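The Machine from Moltholm

My aunt left me a house in Moltholm, a garden with too many plums, and a computer. The house I sold in May. The plums I gave to the neighbors. The computer I carried home on the train to Pirnovow, on my knees, for 43 kilometers, and an old man across from me asked if it was an accordion.

For a long time it stood under my coat rack and I hung my scarf on it. Then one evening I pressed the button. A fan turned, a small light came on, and after that there was nothing, only the sound of air. I sat on the floor and listened to it. My aunt also used to breathe like that before she said something important.

The repair shop on Dromora Street wanted 400 for the work, and they could not promise the letters would still be inside. I say letters, but they were files. She wrote one every Sunday, to a sister who had moved to Sầm and did not answer. She told me once that there were 222 of them, and that she would stop when she got tired. I don't know if she got tired.

I went home and thought about it for a week. In the end I paid.

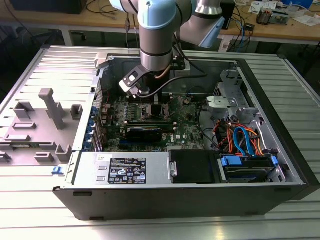 It is a strange thing to see the inside of something you have known only from the outside. I remembered this computer as a black box beside her knee, warm in winter, with the cat always leaning against it. I had never asked myself what was in it. I had imagined, I think, something darker. But it was green in there, with little blue pieces, and the metal was as bright as kitchen spoons.

The woman at the shop gave me a ticket with the number 981 and told me to come back on Friday. I asked her if the dust should be cleaned. She looked at me kindly and said that dust was included in the price.

I walked home along the canal — the long way, past the school. I was trying to decide which letter I would read first. The last one would be the natural choice. But my aunt never liked people who opened a book at the end, and she would know, I was sure of it, in the way she always knew who had eaten the plums.

So I would begin with the first Sunday. I put the ticket in my coat, in the pocket with the button, and closed it.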